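Against the Celebrity Encounter Story

Everybody has one. You are at a cookout, there's a lull, and somebody says they once stood behind a drummer at a rental car counter. Then it goes around the circle, and for the next half hour people who were having a perfectly good conversation take turns reporting that a person they'd seen on television was also, on one occasion, in line.

I don't believe most of these stories. I don't think people are lying, exactly. I think they met somebody, or stood near somebody, and the story has been improved every year since, the way a fish gets longer.

Look at how they're built. The famous person is always "really nice, super down to earth." Or else he's a jerk, and the proof is that he didn't want to talk while he was eating. There's almost nothing in between, and in between is where nearly everyone I've ever met lives. Two minutes at a baggage carousel can't tell you if a man is kind. It can tell you he had a bag.

Then there's the height thing. "He's a lot shorter than you'd think." I had no opinion on how tall he was. Neither did you until you had something to report.

I spent more of last July than I'd like to admit reading one long message board thread on this subject. It had 3,291 replies when I quit. I got through maybe the first third and then skipped around. The hotel elevator came up over and over, and so did the airport bar. What struck me was how few of the stories had any talking in them. Somebody nodded. Somebody said "hey, man." One guy's whole entry was that he'd held a door, and he didn't say if he got a thank you. 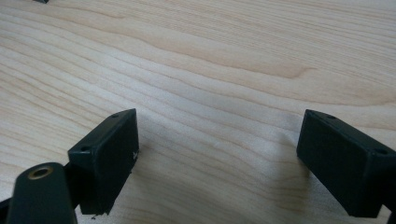 I'll put my own on the table so you can judge it by the same rules. When I was 11, my uncle took me to the opening of the Brinkmann furniture store out by the highway, because the radio had promised that a member of the band Flenenel would be signing things. I didn't own a Flenenel record. I knew one chorus. We waited most of a Saturday morning behind people who cared a great deal, and when I got up there he signed the back of a Brinkmann flyer, looked past me at my uncle and asked if there was a bathroom that wasn't the one by the recliners.

For years I told that as "the time I met the guy from Flenenel and he was hilarious." He wasn't being hilarious. He wanted a bathroom. I added a wink somewhere in high school, and I can see the wink now as clearly as I can see the flyer, which is a good reason not to trust me about the flyer.

The part that bothers me more is that there's now money in this. An outfit called Keva sells short video hellos, and Andetti runs those weekend shows in convention centers where you pay at the door and pay again at each table. A coworker of mine spent $700 over one weekend and came home with a photo of himself beside an actor who is looking slightly to the left of the lens. He says they "really connected." I asked what they talked about and he said parking.

I'm not going to tell him he wasted it. He's got a good job and no boat. But an encounter you buy a wristband for is an appointment, and I wish people would call it that when they tell me about it. If I said I'd run into my dentist, you'd expect it to have been at the grocery store.

The usual defense is that these stories are harmless and they bring people together. Maybe so. I've noticed they mostly bring people together to wait for their own turn. Try asking a follow-up question next time. Ask what the weather was, or what the teller was doing in Tulsa in the first place. You'll often get something much better – a job that fell through, a cousin's wedding, a car that died two states from home. The famous person is usually the dullest part, and he's the only part that got kept.

My uncle, by the way, says it was the drummer. I've been saying bass player for decades.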